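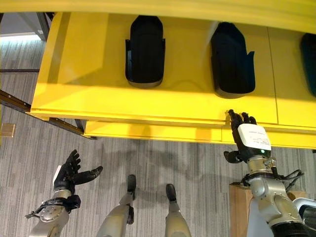 Shoe-shaped spots in the yellow shelf unit.

Questions we hear a lot at Arriaga Family Play Center

Do my kids have to take their shoes off?
Yes please, and yours too if you're coming past the gate! Socks stay on, everybody's. If you forget them, the front desk sells pairs for $2, and they come in toddler sizes up through grown-up feet.

How old is too old?
We say up to age nine on the big climber, but a ten-year-old cousin along for a birthday is welcome – just have them keep an eye out for the little ones, who do tend to pop up underfoot.

Can I bring our own food?
Cake and fruit, sure. We ask that you leave nuts at home, and that juice stays at the tables in the Lerketum room.

How do I book a party?
Call and ask for Jovita Barajas, who handles the calendar and will happily talk balloons with you for as long as you like. Parties run 2 hours and the room holds 30 people, babies included. The deposit is $300 and comes back to you if you cancel a week ahead.

My daughter left her stuffed rabbit. Help!
Oh, we know that feeling. Lost toys and jackets go in the bin by the office and we keep them until the end of the month. Elvia Beltrán checks it every evening, so call after six and she can look while you're on the phone.

Is there parking?
Behind the building, off Droltow Street.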